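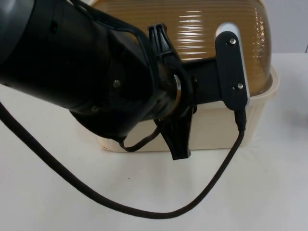 Pastbridge > Campus Services > Interiors > Conversations

A White Table Against a Gray Wall: The Refitting of the Nisovier Workrooms

When the Nisovier building at Pastbridge reopened in July, most of the comments received by Campus Services concerned the entrance and the new stairs. The workrooms on the upper floor attracted little attention. Twelve of them were refitted over a period of 17 months, with pale panels and white worktops in place of painted block walls and the assorted desks that had gathered there over the years.

The interiors coordinator responsible for the upper floor agreed to discuss the choices made in those rooms. The conversation took place in the Gorach wing, where the panel samples are still kept in a cupboard with a door that does not quite close.

"The first thing people said when we consulted them was that they wanted storage," the coordinator said. "The second thing was that they wanted a surface they could see. Those two requests are related. If you give people a dark, patterned top, small parts vanish on it, and then they want trays and drawers to keep the small parts in."

The old desks had been of several heights. Staff had become used to pushing two together and placing folded card under one of the legs. The coordinator recalled that the survey of the floor recorded the dimensions of every desk before removal, and that this list was later of considerable use to the Hegyi annex, which took a number of them.

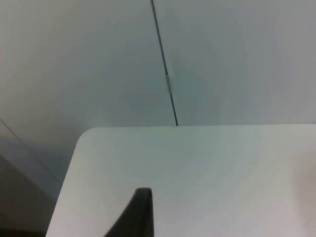 Interview by the Campus Services editorial desk
October 8, 2021

The color of the wall was settled before the color of the tops. Several grays were tried in one workroom and left up for five weeks, so that occupants could live with them through both bright and overcast days. A warmer gray was the early favorite. It was set aside when the white worktop sample was placed in front of it and looked yellow by comparison.

"We went paler than I had expected to go," the coordinator said. "Once the panels are that light, you stop looking at them. What you notice is the line where one meets the next, and we talked about that line for a long time."

Asked whether the joints might have been covered with a strip in the same gray, the coordinator said that the option had been priced and declined. A panel may have to come down if work is needed behind it, and a covered joint adds a step each time. The thin dark line between panels was accepted on those grounds. The two sides do not always look identical in tone, a point raised by occupants more than once.

"They were ordered together and they arrived together. Stand in a different part of the room and the difference moves with you. I have invited people to do that, and some were persuaded."

The question of what might be fixed to the walls proved more difficult. Before the work, the upper floor had shelves, hooks, calendars, and a quantity of tape. The present guidance is that panels are to be left plain wherever a worktop stands in front of them, and that notices belong on the board beside the door. The coordinator described compliance as good in most rooms and declined to say which rooms were the exceptions.

A fund of $400 per room was reserved for adjustments requested after occupation. Most of it has gone to lamps and chair casters. One group asked for a footrest, and another asked that its door be rehung to open the other way, a request that is still being considered by the fire safety office.
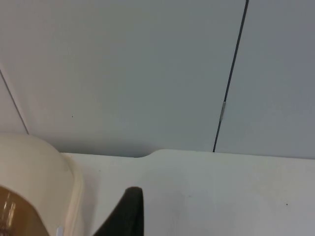

Campus Services, Interiors and Furnishings

White worktops show marks, and the coordinator was asked whether this had been a concern. A small dark dot that would pass without notice on an oak desk is plain to see on an off-white surface.

"It was the main objection, and it was a fair one. My answer was that a mark you can see is a mark you can deal with. Some will wipe away and some will not. We ask people to try a damp cloth before they try anything else, and please not to scrape."

The same applies to the wall. A speck on a large, even panel draws the eye in a way it never did on painted block. Cleaning staff have asked for clearer instructions on the panels, and a card is being prepared for the supply closet on each floor.

The back edge of the worktop also came up. It is not straight along its whole length. Left of the middle there is a shallow curved notch, after which the edge runs on level against the panels. The coordinator would have preferred a simple straight edge from a visual point of view, but did not regard the matter as one for the interiors team to reopen.

"I look at it every time I go in. I doubt that many of the people who work there do."

Further rooms in the Gorach wing are scheduled for the same treatment, subject to funding. The gray will be kept. The worktops may be slightly deeper, following remarks from occupants who found that a wide item left too little room for their elbows. Samples may be viewed by arrangement with the Interiors office, and comments on the Nisovier workrooms are still being accepted at the building's front desk.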